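杂物间通讯:一根软管的去留

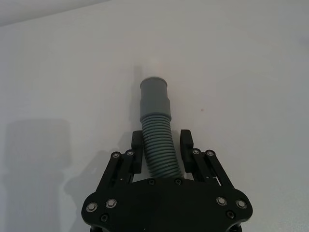 帕勒维尔楼(Pillalville)的杂物间拖到今年十月终于轮到整理。我住进来第4年,一直以为里面放的是公用工具,打开门才明白,放的是历任住户下不了决心的东西。玛丽昂·林赛负责登记,我负责说“扔”,亚武兹·德米尔塔什负责把我说扔的东西再捡回来。一上午争得最久的是一根灰色塑料软管,分成两段,竖起来直挺挺的,只下段略弯,衬着白墙居然有几分体面,比我们楼里多数晾衣杆站得都端正。没人认得它是从哪台机器上下来的。亚武兹坚持说是洗衣机排水管,玛丽昂说像吸尘器的,我说像麻烦。

软管这类东西的难处在于,单独看毫无用处,一扔掉,第二周必定有人来敲门。去年扔掉的那个水槽塞子就是前车之鉴,塞拉玛维特·莱玛至今见了我还要提。所以这次定了个折中的规矩:凡是认不出来历的管子、接头、垫圈,统一放进门后的蓝箱子,贴上纸条,留到月底。想认领的,请把家里那台缺了管子的机器型号一并报来,光说“看着眼熟”不算。上回有人凭“眼熟”领走一个接头,隔天又悄悄放了回来,还多放了两个。

另外几件事顺便说一下。203室门口的旧鞋架请自行搬走,它已经在走廊里过了两个冬天。新买的挂钩和收纳箱一共花了749元,收据夹在登记本里,嫌贵的邻居欢迎下次亲自去挑。墙上的挂钩只挂扫帚和拖把,不挂雨衣,更不挂自行车,凯尔·克尔,说的就是你。油漆罐请先拧紧盖子再上架,架子最下层那一圈白印子已经擦不掉了。

软管暂时归入“待定”,和一把没有锁的钥匙放在一起。要看的话找玛丽昂拿杂物间钥匙,晚饭以后她一般都在。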